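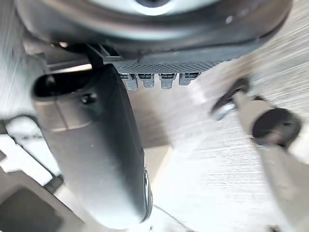

3.2 The kitchens and their floors

The study looked at how people in small households wash up, drain and put away, and at how far they walk while doing it. Fourteen households in Floretby took part. Each was visited in February by Rhydian Phillips or Hiba Darwish, who drew a floor plan, measured the distance from the sink to the nearest cupboard for crockery, and noted where floor coverings changed. Residents were asked to do the washing-up as they would on any other day and to put things away in their own time.

We expected the distance to the cupboard to matter most. In the larger open-plan homes it did not. Residents there made fewer trips than those in narrow kitchens, and left things to drain for longer before carrying them off in one go. In two of the homes the draining area had become the usual storage place for mugs and bottles, and the cupboard held only things for guests.

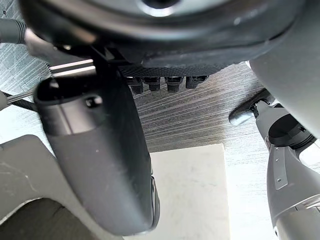 Lucinda Park, reading an early draft, asked whether this came from the layout at all, as the larger homes also had fewer people in them and so less to wash. She suggested comparing only homes with the same number of residents. We did so for the four homes with two adults and no children. The order stayed the same, although with so few cases we would not lean on it.

The change of floor covering was noted because several residents mentioned it without being asked. Where carpet came close to the kitchen, they spoke of stopping to shake off drips or dry a pan before crossing. One kept a towel over the back of a chair for this purpose. Homes with a single hard floor throughout produced no such remarks.
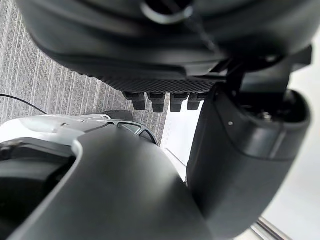
Figure 1. Grey striped carpet meeting a second floor surface.

Sinks were recorded by number of basins and by what was kept in them. In double-basin sinks, most residents washed on one side and drained on the other, and they were consistent about which side was which. A wire rack laid inside a basin kept the worktop clear, but bottles and other tall, light containers did not stand well on it. They were leaned against the divider or against the wall of the basin. Marble worktops were wiped more often than laminate ones, and residents with marble were less willing to leave wet things on them.
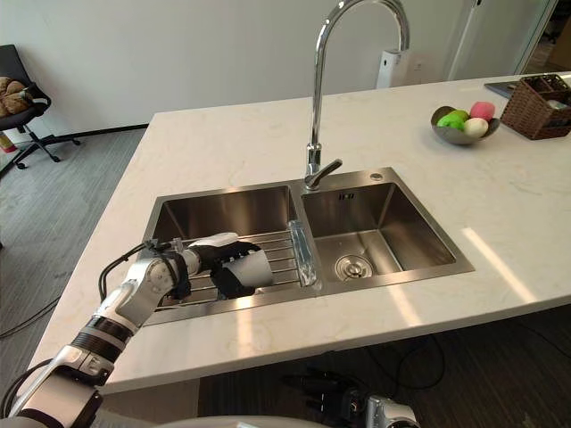 3.3 Recording trips

A trip was counted each time a resident left the sink carrying at least one washed item and set it down elsewhere. Drying an item at the sink did not count. Amanuel Beyene coded all the visits, and Nektarios Tzanetos coded 30 of the trips a second time. They disagreed on four, all of them cases where an item was put down on the worktop and picked up again shortly afterwards. These were settled by discussion and treated as one trip.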